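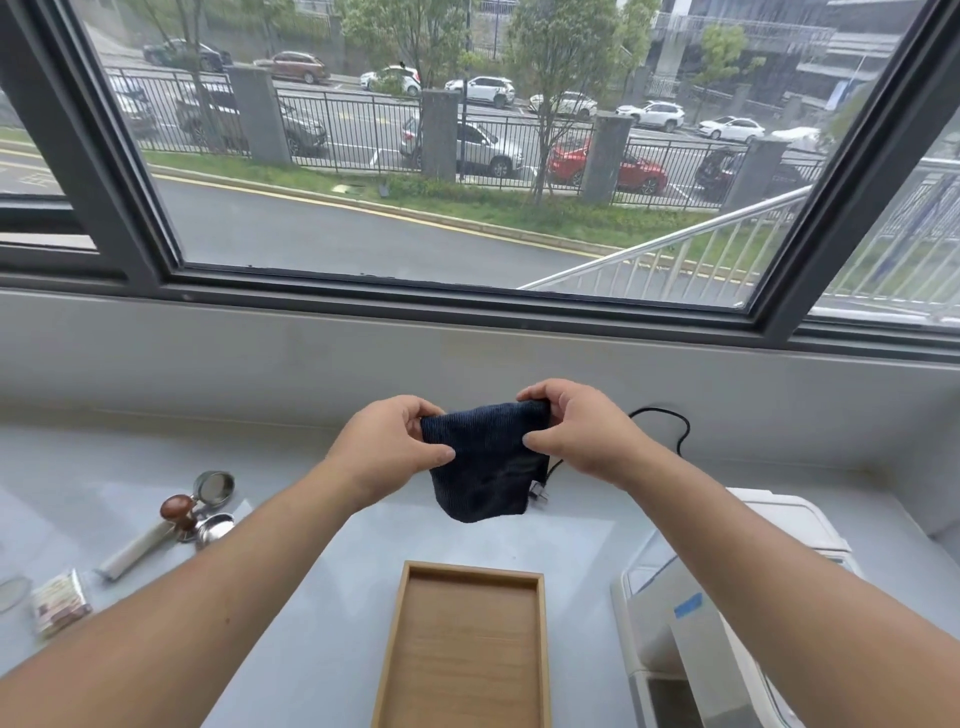

Page 6

About Jekden

Jekden is an independent test house for grippers, arms, cameras and controllers. Manufacturers and buyers send us equipment before they commit to it, and we report on how it copes with ordinary household and catering work. The company is led by Arnout Van Rooij.

Every comparison begins with people. Our staff carry out each task by hand, at a counter with everyday things left on it, such as a ribbed cloth held up by its top corners beside a tray and a coffee tamper. The same task is then set for each gripper in turn. Cloth remains the hardest material we work with – it droops, and a grip that suits a wooden handle may lose a hem.

Our library holds 763 tasks. A standard trial runs to 60 attempts per gripper, with the arm and controller unchanged throughout. Camera trials are held separately under the Plorkby programme, which places head and wrist views side by side.

Reports are issued to the client in full, including failed attempts. Enquiries about the July intake should be addressed to the Komel office, extension 969.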